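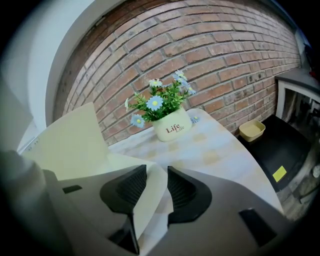 Most of September went into one question: does a policy trained on wrist-camera demonstrations get better with more repeats of the same task, or with more variety in where the task is done? We recorded 2,000 demonstrations with the hand-held grippers and split them into two sets of equal size. The first set kept the table, the background and the objects fixed. The second changed them often. A wrist view takes in far more than the fingertips, so a pot of artificial flowers with "Life" printed on it or a brick wall behind the table ends up in the training data whether you want it or not. We left that sort of clutter in for both sets.

The varied set won. Over 112 trials on tables neither policy had been trained on, it finished the task more often, and the gap was widest with thin, flat items. The fixed set was still ahead on its home table, but only by 2 trials. 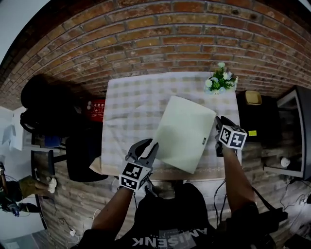

Szabo read the draft and wrote back that variety might be standing in for something simpler: the varied demonstrations were slower, and slower motion gives the policy cleaner frames to learn from. Goma made much the same point and asked for a speed-matched comparison before anyone quoted the result.

That's a fair criticism. I went back and resampled both sets to the same average fingertip speed. The gap shrank but didn't close, so speed explains part of it. I'd like to run it again with new recordings — resampling doesn't remove the motion blur that was already there. 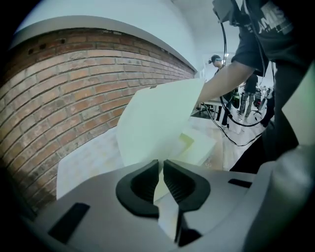 The other loose end is paper. Both policies grip a sheet well enough at the edge and then lose track of it once it folds over and covers most of the view. Adding the head camera helped in the Dinby tests, at the cost of a longer calibration. I'll try it with the Grovar code next and post the numbers for both sets, including the failed trials.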